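Sandberg Clinic – people wanted for sleep and recovery study

Had an operation lately? Or got one coming up? We're looking for 80 adults to keep a sleep diary for 18 nights after they get home from surgery. Any kind of surgery, big or small. No drugs, no blood draws, no wires on your head.

What you do: fill in one page each morning. Bedtime, wake-ups, pain from 0 to 10, naps. One phone call at the end. Thats it.

Who can join: age 18 and up, home within a week of the operation, able to read and write English. Not for shift workers this round, sorry – maybe in June.

Pay: $100, sent after the last page comes in. Skipped a night or two? Still paid.

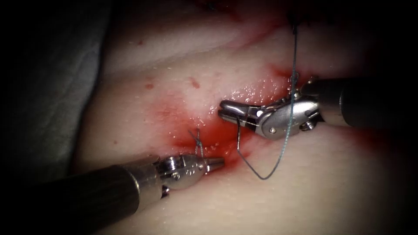

One woman from our first group said the mornings were easy but she kept forgetting to put down her naps, and could we please print a bigger box for them. Done. New diary has the bigger box, plus a line for what woke you up.

We have 49 people signed up so far. Diaries go out from our Tonatmont office, paper only, return envelope inside. Your name comes off the pages before anyone reads them. You can quit at any time, no questions.

To join, call the front desk or drop a note at the Piment Street entrance, with your phone number and the date of you operation. Sign up by September 12, 2026.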